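Food Service Operations II
Session 7 handout: Reading the trade press on delivery, kiosks and "changing habits"
Instructor: Blažena Sýkora
Mar 12, 2024

Bring this sheet and your marked-up copy of the Stamovine packet. We will not get through all of it.

1. Where we left off

Last week we went over how a sit-down place makes its money: seats, turns, average check. Today's reading claims that none of that matters much anymore and that the future is a pickup counter with a small kitchen behind it. Maybe. I have been hearing some version of this for most of my working life, and the restaurants that were supposed to be gone are still seating people on Friday night.

2. The Stamovine packet

Stamovine sells ordering software. Keep that in front of you the whole time you read. The headline finding is that 94 percent of diners "want more convenient ways to order." Look at the wording of the question on the last page. It asks whether you would like ordering to be easier. Who says no to that? I would like parking to be easier too, and it does not follow that I will pay for it.

Other things to check before you quote it:
The sample was 827 people, all of whom had already used an ordering app in the past month.
"Diners" includes people buying a coffee.
There is no question about price.
The chart on page 3 starts its vertical axis well above zero.

3. Bangera: the case

Bangera is a lunch counter in Lelcombe, 28 seats, soups and flatbreads. The owner, Miloslav Paulík, added app ordering and a pickup shelf, and let us look at his books for one week before and one week well after. Orders went up to 713 for the week. The packet would stop there and call it a success.

We won't stop there. For homework you will work out what was left after the delivery commission, the extra packaging, and the added shift on the line. Treat refunds as their own line. Students always bury refunds inside food cost and then wonder why food cost looks bad.

Also ask what happened to the room. When the line cook is bagging six orders, the people at the tables wait. A few stop coming, and they do not fill out a survey on their way out.

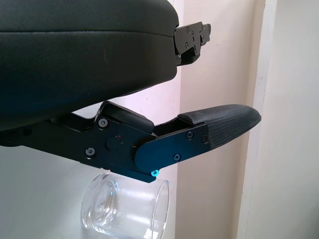

Fig. 1. Black metal plates and screws on a gripper.

4. Equipment claims

Vendors like to quote "labor hours saved." Hours saved only show up in your bank account if you cut them from the schedule or sell something with them. If the same person stands in the same spot for the same shift, you saved nothing, whatever the brochure says. Ask for three things in writing: who cleans it, how long a service call takes, and what the contract costs in year two. Year one is always cheap.

Be just as hard on the other side. "Customers want the human touch" is a slogan as well, and I have seen plenty of owners use it to avoid fixing a slow register.

5. Poltska and the menu problem

Short reading, two pages. Poltska is a dumpling chain that cut its menu in half for its pickup-only stores. The article credits the new format for the better margins. Read it again and ask whether the shorter menu alone would have done it in the old stores. The article has no old store with a short menu to compare against, so it cannot tell you. This is the most common hole in this kind of writing and it will be on the midterm.

6. Terms for the quiz

Commission: the share of each order kept by the delivery service, taken off the menu price.
Ticket time: from order entered to order handed over. Some vendors start the clock later. Ask.
Cannibalized sale: an order that would have come through the door anyway.
Daypart: breakfast, lunch, and so on. Never average across them.

7. For next time

Finish the Bangera worksheet, both sides. Show your work on the commission line.
Find one restaurant story that uses the word "habits" and write half a page on what evidence it gives. If it gives none, say so and tell me what you would have needed to see.
Project groups: your site visit forms are due the first week of April. Unsigned forms come back to you.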